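Tandeck opens its Ritside planning software to outside labs

ALVARADO, March. After a long winter of testing, and with a good deal of gratitude to everyone who put up with our early builds, Tandeck is very happy to share Ritside 2, the new version of our motion planning and perception software for robot arms that work among everyday household things.

Ritside takes what an arm's cameras see, works out which parts belong to which object, and plans a path for the gripper that keeps clear of everything else. Boxes and cans were the easy part. Stems, leaves, clear plastic and colored glass have kept our team busy for much longer, and we are proud (and a little relieved!) to say the new version was tuned on 239 tabletop layouts full of just that kind of thing.

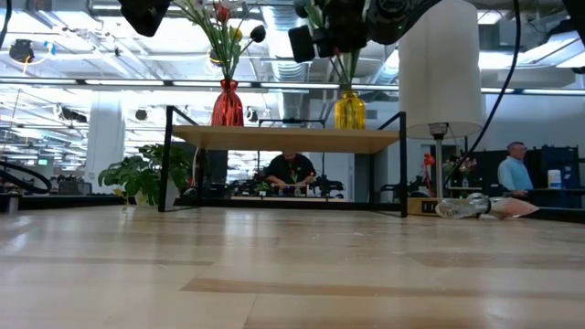
Artificial flowers in a red glass vase and leafy stems in a yellow one on a low shelf, with the gripper and camera housings overhead, at the Tandeck workshop in Alvarado.

The biggest change is in how the planner treats thin and see-through objects. Earlier versions would sometimes draw one large block around a bouquet and refuse to go near it. Ritside 2 follows the separate stems, and it replans in 39 milliseconds when the camera view changes, so an arm can ease its way toward a vase and adjust as it goes. There is also a friendlier replay tool, which lets you step back through a run and see why the planner chose the path it did. Our own engineers asked for that one more often than anything else.

The release comes with 900 recorded runs for testing, along with drivers for the Traddale arm controller. Labs already using the first version can move their saved setups over with a single import, and the old file format will keep working.

Ritside 2 is free for teaching and research. Commercial licenses start at $400 per arm per year, with support from our Alvarado office included.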